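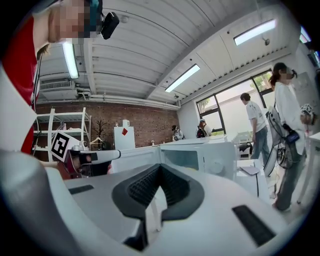 Silvan Sutter asked whether the accessible units at Wiminton would be spread across the building or kept together on the ground floor, and the question took up most of the Thursday session. The draft plan places them on all levels. Residents who use wheelchairs were divided on this. Those in favor wished to live among the other tenants; those against were concerned about the elevators during a power outage.

Workshop notebook, January
Housing access project, resident input

Two layouts were laid out for comment. Layout A has a single elevator and a wider main corridor. Layout B has 2 elevators, with the laundry moved next to the community room. Participants preferred B, subject to a place to sit near each elevator door. Tamás Borbély to ask Sawatzky for the revised drawings.

Application process. Several residents said the present form is too long and cannot be completed without help. A plain-language version of 4 pages is in draft. It still uses the term "household composition," and this should be changed before the form goes to anyone else.

Deposits. The figure of $3,000 in the handout was read by some as the deposit for every unit. It applies to the market-rate units only. Handout to be corrected and sent again to all who attended.

Support staff. The on-site office hours are not settled. Evening hours were requested more than once. Breradico has not yet confirmed that it can staff them.

Carried over to the next session: bus stop on the north side, quiet hours, guest parking. Check whether the Sullalum room has a working hearing loop before it is booked again.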